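Subject: Re: Re: open day at Virkum – who's going, what did we miss

Taner Uçar wrote on April 28, 2024:
> Can someone who made it to the Tevatix demo write up a few lines?
> Mostly want to know if the box handling is real or a slide deck.
> And does it cope with string, ours is all tied.

Quick one, typing this on the train. Real, yes. One bench, white top, people working in black gloves with the hand-held grippers, plain cardboard box and a heap of white string next to it.
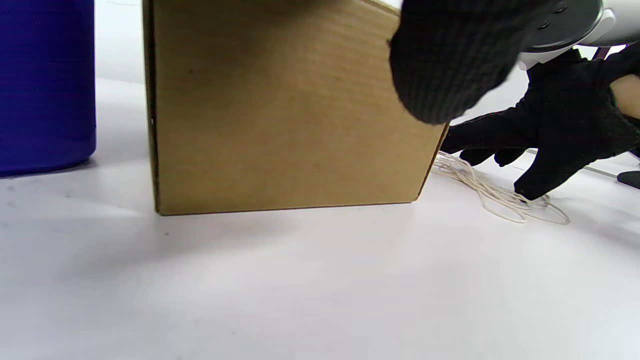 They record the person first, then train the arm on it. Lenard station wants 20 recordings before it trys anything on its own, the Teixeira one wants 237. Didn't catch why so different – ask them in September when they run it again.

String is the weak spot, they said so themselves. Boxes fine up to 5 kilos. Price not on the handout, someone heard over 2000 a month for the lease, no idea if thats with service.

Got to stand pretty close, which was nice. Parking terrible.

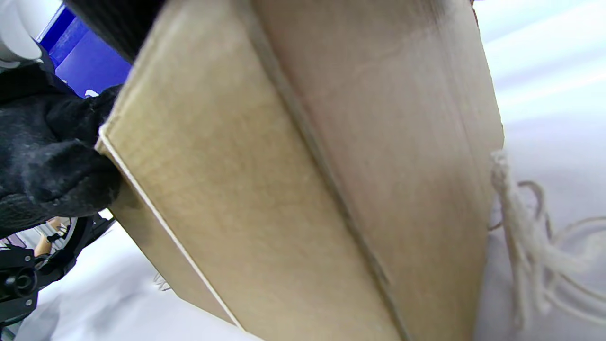 Taner asked me off list whether they'd let us bring our own boxes next time, the double-wall ones, and said he would drive them over himself. I'll write to Tevatix and ask. Anyone else want in, tell me this week.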